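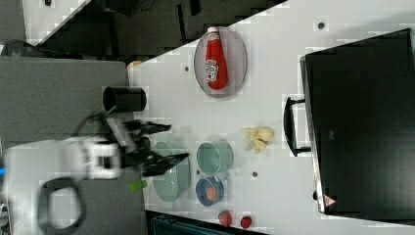 Grasp success rates look better on paper than they do on a kitchen table, and the manipulation group at Stulum has spent most of this year trying to find out why. Its method, called Lema, changes the moment at which a robot arm decides how to close its gripper. The group's lead engineer spoke to us by phone in June, shortly after the second round of table trials was finished.

The usual approach is to plan a grasp from one view of the table, move the arm to that point and close. "You compute the pose, you freeze it, and you hope the world agrees with you when you get there," the engineer said. On tidy test objects such as blocks and cylinders, this works. On tableware and food it works less well. Cups get knocked over and roll. Plates are thin and the rim is hard to locate in depth data. A bowl offers a good grasp along its whole edge, but a planner that aims for the center of the object will put both fingers inside it.

Lema keeps the grasp open for longer. The planner produces a set of candidates, and the arm starts moving toward the middle of the set. The candidates are scored again at fixed intervals during the approach, and the weak ones are dropped. The final choice is made when the fingers are 40 millimeters from the nearest surface.

"Before that distance the ranking changes a lot. After it, the ranking changes very little, and you lose time if you keep asking," the engineer said. The value was found by sweeping the commit distance on recorded approaches. A shorter distance gave no gain in success and made the arm hesitate, which the operators disliked and which also increased cable wear.

The trials used 300 cluttered layouts on a white table, with cups, bowls, plates, a squeeze bottle and various foods. Cups were often placed on their sides, since an upright cup is too easy to be informative. The baseline was the group's own single-view planner, run on the same arm with the same two-finger gripper. A trial counted as a success only if the object was lifted clear and placed in the target area without a second attempt. Under that rule Lema succeeded in 79 percent of trials. The engineer declined to give the baseline figure ahead of the written report, and would say only that the gap was widest on bowls and smallest on bottles.

Asked why bowls gain the most, the engineer pointed to the rim. "From far away you see an ellipse with noise on it. You know there is an edge, but the error is larger than the wall is thick. Close up, one finger has to go inside and one outside, and now you can see which side you are on." Bottles are the opposite case. A bottle lying down has one sensible grasp direction, across the body, and the first view nearly always finds it.

Soft food remains a problem. The scoring function assumes that an object keeps its shape when touched, and fruit does not always cooperate. A strawberry is small enough that a position error of a few millimeters puts a finger through it, and a peeled banana has no stable outline to score against. The group recorded damage separately from success, and the engineer admitted that the two columns should be read together. "A crushed strawberry in the right place is a success by our rule. We wrote the rule before we had strawberries."

The test layouts were generated with Prisine, an in-house script that draws object positions at random and rejects any layout where an object cannot be reached. Fixed markings on the table give the operators their reference points. The engineer considers this the least interesting part of the work and the part most likely to be criticized. Rejecting unreachable layouts removes some of the hardest cases, such as objects pressed against an appliance where the gripper has no room to open. A version of the script that keeps those layouts is being tested now.

Speed is the other open question. Scoring during the approach adds computing load, and the arm has to move in a way that keeps the object in view. The group limits itself to 7 candidates after the first cut - with more than that, the scoring cannot keep up with the arm at full speed. "We could slow the arm down and the numbers would go up. Then we have a slower arm and a nicer table in the paper."

The full report, with results by object class, is due in July 2019. The code for the scoring step will be released with it, and the layout script will follow once the new version is stable. Trained weights will not be included. The engineer's advice to anyone reproducing the work was to calibrate the camera again before every session. "We skipped it for one week. We had to throw the week away."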